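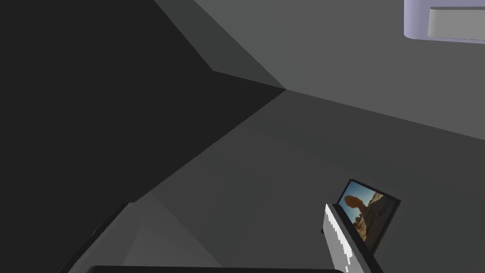

I've had the Tronar Husiston on trial in the house since January, and I promised a tips post before the month's rental ran out (it didn't, I renewed, oops!). It's the two-armed model, and these are the things I wish I'd done in week one.

Clear the floor first. Pens, remotes, phone chargers, all of it. The setup booklet says a 61 cm path is enough, but give it 80 if you can, especially past a desk or an open door.

1. Walk it through the house in the virtual copy before you let it loose. The Srour planner comes with the rental and I ignored it like a fool. You can try hallways and doorways in there all evening and the only thing you bump is pixels.
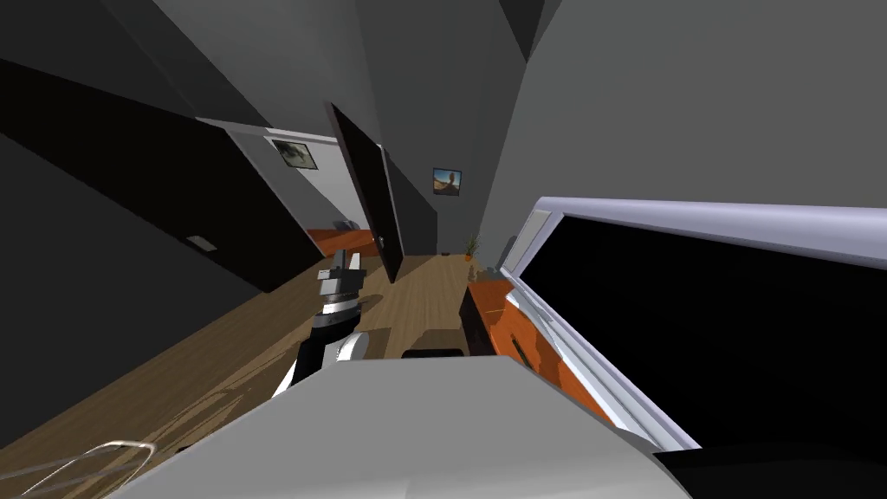

2. Start with one drawer. Pick a light one that slides easily, and empty it. I rubbed a little candle wax on the runners of my sticky one and that helped a lot!

3. Leave laptops shut when it's working at the desk, or move them. In the planner I keep a big screen right over the drawer on purpose, so I can see how close the arms come while one of them reaches in. 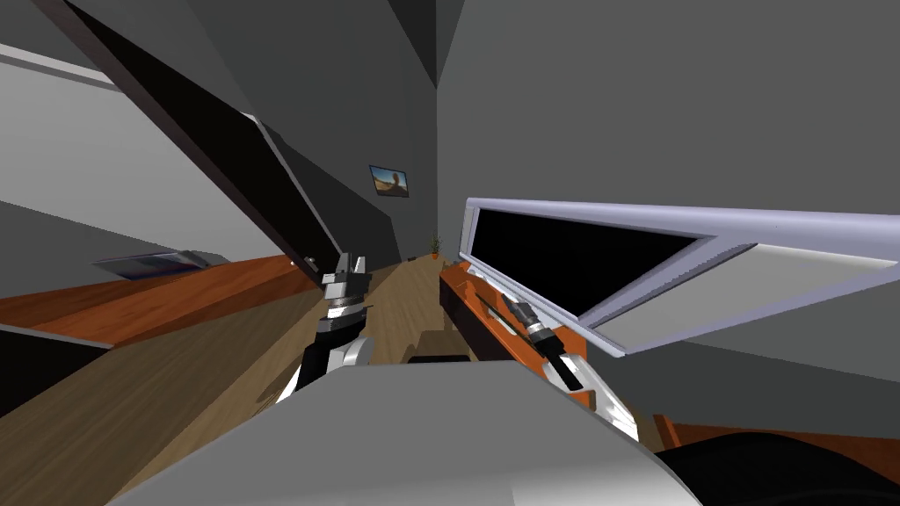
Can you rent it without the planner?
Tronar only sells them together, at 31 dollars a week, and I'd want the planner anyway.

Wipe the finger pads with a barely damp cloth. My Wadell microfiber ones are great for this, paper towels leave fluff.

Comments

I did the candle wax thing on my kitchen drawers, no robot involved, and they glide now. Thank you!

Does it do rugs? Ours are the shaggy kind.

We paid the 100 dollar deposit and got it back in full, in case anyone's wondering.

Last updated: 14 May 2024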